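7.2 Drying and milling larvae

Use the Tileck 3310 tray dryer for mealworms that have been blanched and drained.

1. Spread the larvae on the mesh trays in a single layer.
2. Slide the trays in, starting at the bottom. The dryer holds 11.
3. Set the timer to 22 hours and close the door.
4. Let the trays cool, then mill in batches of nearly 2 pounds.

Note: Larvae should snap when bent. If they fold, dry them longer.

Caution: Insect powder can trigger reactions in people with shellfish allergies – wear a mask and gloves when milling.
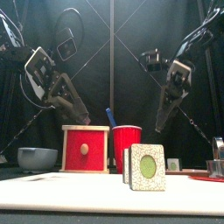

Fig. 7-2. Two arms over a white tabletop.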